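Plandis moves gripper upkeep into the homes where the tools are used

Plandis has changed the way it looks after the hand-held grippers it uses to record household work. Since April the pairs have been checked and adjusted in the homes where they are used, and they go back to the Drultberg workshop only when a part has to be replaced.

The change covers all of the company's clothes-folding sites. Until this spring each pair was collected and driven to Drultberg on a fixed schedule, opened on a bench, cleaned, and returned. The person using it lost two working days each time.

"Most of what we did on the bench took less than half an hour," said Teresa Pietrzak, who runs the workshop. "The rest of those two days was driving and waiting on a shelf."

The new routine starts with the jaws. They pick up lint from cotton and fleece, and the lint works its way back toward the pivots. The operator brushes the jaws out with a dry nylon brush, wipes the tips with a damp cloth, and opens and closes each gripper ten times by hand. If one side lags, the pivot gets a drop of light oil and the test is repeated. Oil is kept off the tips, where it would mark the laundry.

The front windows are next. They are cleaned with a lens cloth and no liquid. Teodor Sobczak, a technician who wrote the procedure, said scratched windows were the most common reason for a part swap last year, and most of the scratches came from paper towels.

The screws on the front are checked with a small driver set to a fixed torque. Operators are told to stop at the click and not to go any further. Two units came back with stripped threads in the first month, and the driver was added to the kit after that.

The last step is a trial on cloth. The operator lays out a T-shirt, takes hold of it with both grippers, and folds it slowly three times. The recording is sent to Drultberg, where it is compared with an earlier one from the same pair.
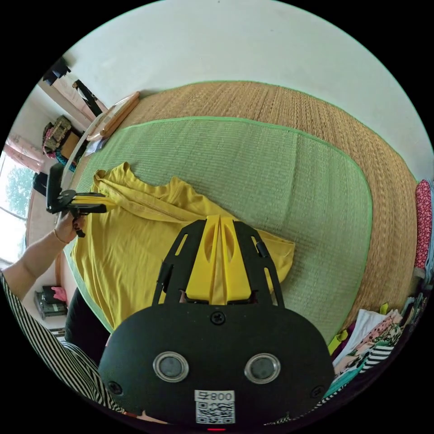
A pair of hand-held grippers at work on a T-shirt. The yellow jaws are the parts brushed out first in the new routine.

Ksawery Śliwiński, who reviews the trial recordings, said he looks for two faults. The first is a jaw that closes at an angle, so the cloth slides out on one side. The second is a gap at the tips. Thin knit shows the gap sooner than anything else, and so the trial uses a T-shirt and not a towel or a pair of jeans.

A pair that fails is not adjusted a second time in the home. It goes into its case with a note and is swapped for one from the spare shelf. Plandis keeps 60 spare pairs for this, up from the number it held under the old schedule, and Pietrzak said the shelf has not yet been empty.

The company logged 2964 checks under the new routine in its first three months. Of those, 126 ended in a swap. The most frequent repair was a worn pivot, followed by scratched windows and a loose cable connection.

Some operators were slow to take it up. Leokadia Wróbel, who folds laundry for the project at her home in Zawadzka, said she was uneasy about taking a screwdriver to equipment that was not hers.

"I had them on the phone for the first one," she said. "Now I do it before breakfast. The brush is the part that matters. You would not believe the fluff."

She would like the case to be smaller and the instruction sheet to be printed in larger type. Sobczak said a new sheet is being laid out. The case will stay as it is for now.

The workshop still does one job that cannot be done at home. Once a year each gripper is opened and its jaw travel is measured against a steel gauge made by Grultanik, a supplier of measuring tools. The readings are stored under the unit's number and used to set the zero point again. A gripper is also measured after any drop onto a hard floor, even if it seems to work normally.

Miłosz Wieczorek, who schedules the collections, said his van now goes out one morning a week. Operators who need a swap should report it before 3 p.m. on the day before the run.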